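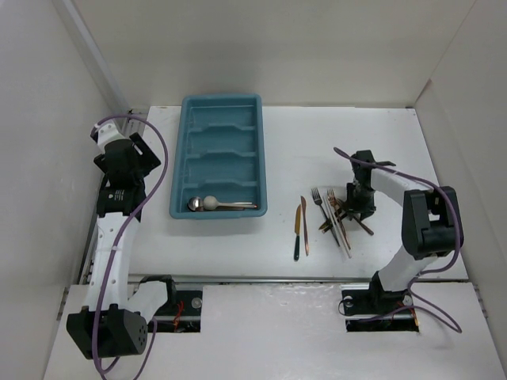
Forks go on the left, a reader wrote to me in June, and anyone who puts spoons in first is setting herself up for heartbreak. I read that over breakfast, standing up, with a spoon I had fished out of a drawer so badly arranged that I'd found a bottle opener and a birthday candle on the way. I wasn't offended. I was thrilled! I had been writing about kitchens for years and had never once gotten mail about silverware.

So I gave the drawer a month. Which sounds like a lot for a cutlery drawer, I know, but you open the thing more than any other in the house, and mine had been making me cross every morning before coffee.

Step one was getting everything out, and I mean everything, onto a flat clear surface where you can see it. I counted 38 pieces when I was done, and that's for a household of two. Some were plain stainless steel. Some were the copper-toned ones I bought from Skanel when I was going through my warm metals phase (the phase passed, the forks stayed). There were chopsticks, long and short, mostly missing their partners. There were 5 teaspoons that matched nothing else I own.

If you've got a teal plastic tray with four compartments, the kind with the curved dividers, you already have most of what you need. Spoons lie down nicely in the front one, handles all pointing the same way, and it doesn't matter a bit if one is shiny silver and its neighbor has a pale bowl. I used to be a snob about mixing finishes. Now I think a drawer with silver, copper and a bit of off-white in it looks like people live there.

My reader would want the forks next, and she'd want them in their own slot before a single spoon got near the tray. I tried it her way for a week. It's fine! But I eat a lot of soup and yogurt, and the compartment closest to the front of the drawer is the one my hand goes to, so spoons won. Put your most-used thing nearest to you and let the etiquette books worry about the table.

Knives are where I slowed down. A golden-brown blade with a black handle looks terrific next to a slim copper knife, and I'd happily lay the two side by side on a white table all afternoon, but in a tray they have to agree on a direction. I keep handles toward me. I also pull out anything truly sharp and put it somewhere else, and the table knives get a compartment to themselves.

Then there's the pile. Everybody who sorts a drawer ends up with one off to the side, forks and chopsticks leaning across each other like pick-up sticks. Mine sat on the counter for three days. I'd walk past, pick up a dark fork, think about it, and put it back down. Chopsticks are the real trouble. The long white ones are lovely, and they're also longer than you think until you try to lay them in a compartment meant for teaspoons. Measure before you buy a tray, please. I didn't, and the first one I brought home, a bamboo number from Farkas that cost me 34 dollars, was so snug that the chopsticks had to go in on a slant with their ends propped on the rim. It holds paintbrushes now.

I'll admit I went shopping again after that. I tried a Simel expanding tray, which expanded beautifully and then stuck, and a Grornell set of separate little bins that slid around every time I shut the drawer. A square of grippy shelf liner fixed the sliding. What I went back to in the end was plain molded plastic with rounded corners, because you can lift the whole thing out, dump the crumbs, and run it under the tap. (Where do the crumbs come from? I have no theory.)

What surprised me was how good the empty compartments felt. When the spoons were in and the rest of the tray was still bare, I stood there admiring it like I'd built a deck. I've kept one compartment half free ever since, for the odd thing that turns up in the dishwasher and needs a place to go.

A month later the spoons are still in front and the forks are right behind them. The spare teaspoons went into a jar by the kettle, the solo chopsticks are holding up my tomato seedlings, and I've given away the duplicates — mostly. There are two serving forks I can't part with, and they're in the drawer with the dish towels, where I suspect they'll stay.

I did write back to my reader, by the way, and told her about the soup and the yogurt. Her reply came the same evening. She says I'll come around, and that she keeps her chopsticks in a vase.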